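Imprimir | Enviar por correo electrónico

Informe de avance n.º 4
Proyecto Onyeka: manipulación en cocina, fase de simulación
Preparado por: Kathleen Quinlan, coordinación técnica
Destinatario: Chibuzor Aliyu, responsable de programa, Britarico

Resumen

El periodo estuvo dominado por una incidencia en la tarea de recogida de botella. El controlador dejó de respetar el límite de fuerza de la pinza durante la fase de aproximación y el fallo no se detectó hasta la revisión manual de los registros. Todo ocurrió en simulación. No hubo personas ni equipos expuestos, pero la misma versión del controlador estaba prevista para el brazo físico de Golleo, y por ese motivo suspendimos la transferencia el mismo martes en que se confirmó el problema.

De los cuatro hitos del periodo, dos están cerrados, uno sigue abierto y el cuarto, la transferencia al brazo físico, queda aplazado. El detalle figura más abajo.

Qué falló

La tarea consiste en acercar la pinza a una botella de plástico colocada dentro de un compartimento abierto, cerrarla y retirar la botella sin tocar las paredes ni volcarla. El espacio es estrecho y la aproximación se hace casi a ras del estante. En esa parte del recorrido el controlador debe reducir la velocidad y limitar la fuerza de contacto.

En el episodio 1916 el límite no se aplicó. El registro muestra que el módulo de seguridad recibió la orden de activarse, respondió con una confirmación y, sin embargo, siguió trabajando con los valores de desplazamiento libre. El dedo inferior hizo contacto con el suelo del estante y el controlador interpretó la resistencia como error de posición, de modo que aumentó el par en lugar de detenerse. La parada automática tampoco saltó: su umbral se lee del mismo archivo de configuración que el límite de fuerza, y ese archivo era el que estaba mal cargado.

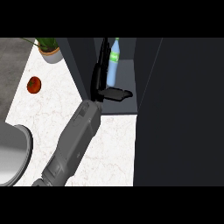
La causa directa está identificada. Al actualizar Zetico, el entorno de simulación, cambió el orden de carga de los parámetros por zona. El perfil de compartimento se cargaba primero y el perfil general lo sobrescribía después, sin aviso. Reprodujimos el fallo en 10 repeticiones seguidas con la versión nueva y en ninguna con la anterior.

Hay además una causa de fondo que nos corresponde a nosotros. La confirmación del módulo de seguridad indicaba solo que había recibido la orden. El equipo la venía leyendo como prueba de que el límite estaba activo, y así constaba en nuestra propia lista de comprobación. El informe anterior daba por verificada esa función; la afirmación era incorrecta y pedimos que se tenga por retirada.

Medidas tomadas

El perfil de zona se carga ahora en último lugar y queda bloqueado contra escritura hasta que termina el episodio. El módulo devuelve el valor de fuerza vigente, que se compara con el esperado antes de cada aproximación. Si no coinciden, el brazo no entra en el compartimento.

El umbral de parada automática se ha separado en un archivo propio, con valores fijos que el perfil general no puede modificar. Sigue pendiente una revisión externa de este cambio. La hemos solicitado a Golleo y todavía no tenemos fecha.

Los episodios generados con la versión afectada se han apartado del conjunto de entrenamiento. No los borramos —pueden servir para probar el detector de contacto—, pero no cuentan para el objetivo de datos del proyecto.

Estado de los hitos

Entorno de cocina en simulación: cerrado.
Planificador de trayectorias en espacios estrechos: cerrado.
Recogida de botella en compartimento: abierto. La tarea se reanudó con el controlador corregido y no se ha repetido la pérdida del límite. Quedan por ejecutar las variaciones de altura del estante.
Transferencia al brazo físico: aplazado hasta recibir la revisión externa.

Efecto sobre calendario y presupuesto

El retraso previsto es de dos semanas sobre el plan aprobado. No solicitamos fondos adicionales. Las horas dedicadas a la investigación se han cargado a la partida de pruebas, que tenía margen, y se ha cancelado la reserva de laboratorio sin penalización.

Decisiones que se solicitan

Pedimos a Britarico que apruebe el aplazamiento de la transferencia y que confirme si la revisión de Golleo basta como requisito de seguridad o si se exigirá otra independiente. Necesitamos la respuesta antes de volver a reservar el laboratorio, en octubre.

El registro completo del episodio y la comparación entre versiones están a disposición del programa en el repositorio del proyecto.

Contacto: oficina del proyecto Onyeka | © Proyecto Onyeka. Todos los derechos reservados | Volver arriba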